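Caderno da oficina partilhada – projeto Plulon
20 de junho de 2025

Continuação do trabalho na base móvel. O chassis está na bancada com as rodas desmontadas, por isso hoje foi tudo em simulação. Carreguei a casa de teste no Wivulham, com a sala e a cozinha, e deixei a navegação a correr com os mesmos parâmetros que vão para a placa. A sala tem o chão livre ao meio, com sofá, móvel da televisão e um pufe redondo. Na cozinha há um saco do lixo preto no chão, em frente à ilha, que é o obstáculo que me interessa. 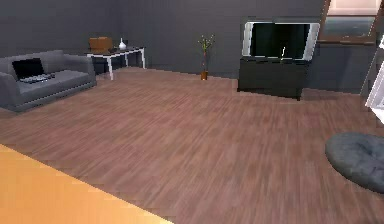
Sala e cozinha, nesta ordem.

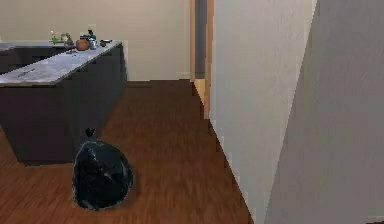 Porque não mapear a casa só com o lidar e deixar a câmara para depois?
O lidar do Plulon vê um único plano, paralelo ao chão. Um saco mole, mais largo em baixo do que em cima, aparece-lhe mais estreito do que é, e a base passa a raspar. Os tampos são o mesmo problema ao contrário: o sensor vê as pernas da mesa e acha que pode passar por baixo. A câmara de profundidade tem de entrar no mapa de custos desde o início, senão afinamos as margens duas vezes.

Parâmetros de hoje:
Largura da base, com para-choques: 510 mm
Margem de inflação: 98 mm
Frequência do mapa local: 20 Hz
Câmaras ativas: 2 (frente e lateral)

Com esta margem o planeador ainda aceita a passagem da porta, mas hesita: roda no sítio, avança um pouco, volta a rodar. Baixei o peso da rotação no planeador local e ficou mais direito. Não mexi na margem. Se a encurtar na simulação, depois na oficina bate nos aros, como aconteceu com a base antiga.

O saco ficou marcado como obstáculo nas voltas todas. O contorno sai irregular por causa dos brilhos do plástico, que o modelo de ruído da câmara trata como buracos na profundidade. Acrescentei um filtro de mediana antes da projeção e os buracos quase desapareceram. Custa processador. Falta medir na placa verdadeira, porque no portátil não se nota.

Problema por resolver: quando a base arranca junto ao sofá, a odometria deriva nos primeiros segundos e só acerta depois de apanhar o canto do móvel da televisão. Desconfio do atrito das rodas no modelo, que está com o valor de origem. O ficheiro do modelo é o que veio da Nollon e nunca foi corrigido para as rodas de borracha que comprámos. Quem pegar nisto a seguir, por favor grave uma cópia antes de alterar. A pasta partilhada não guarda versões.

Eletrónica: o controlador Calimlim aqueceu ontem no ensaio em vazio. Desliguei e apertei o dissipador, que tinha um parafuso solto. Voltei a ligar hoje à tarde com os motores no ar e manteve-se morno. Ainda não o quero fechar na caixa – falta abrir a grelha de ventilação na tampa, e a broca craniana que serve está na gaveta de baixo do armário das madeiras.

Para a próxima sessão:
– corrigir o atrito das rodas no modelo e repetir o arranque junto ao sofá
– medir a carga do processador na placa com o filtro ligado
– imprimir outra vez o suporte da câmara lateral, o atual tem folga
– cortar a grelha da tampa
– encomendar conectores para a bateria, só resta um par

Bateria deixada a carregar na prateleira metálica, no modo de armazenamento. Bancada limpa. As rodas estão na caixa azul com os espaçadores, não misturar com os da fresadora.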